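Subject: Re: Humming cupboard in the corner 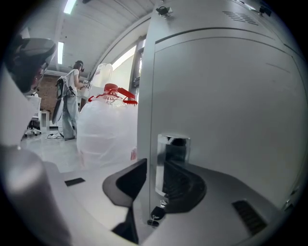

Hello all,

Sorry to be slow getting back to this one, the grandkids have been here for most of October and I've hardly had a minute at the keyboard!

> We've taken on a room for our quilting group and there's a
> constant hum along one wall. Has anyone had any luck
> quietening a space like that without spending a fortune?
> We have about $600 left from the raffle.

We went through much the same thing when our group moved to the old Jerka building, and I do feel for you, because once you've noticed a hum you can't un-notice it. What helped us most was soft stuff, and lots of it. We hung 2 old wool blankets on a curtain rail along the noisy side (leave a decent gap so any vents can breathe, please), put a rug under the cutting table and moved the ironing to the far end. The colour of the blankets was dreadful, but we've since covered them with a lovely log cabin top and now everyone thinks it was planned.

Before you buy anything, do ask the landlord when the filters were last changed. Ours were Filtlow ones, clogged solid, and the room was noticeably calmer with fresh ones in. I'd skip the foam tiles. We tried 6 and they kept dropping off the wall into somebody's tea.

If you'd like the leftover curtain rail you're very welcome to it, it's sitting in my garage on Schwaiger Street and my neighbour would be glad to see it go. I'm home most mornings until eleven.

Warm wishes, and happy stitching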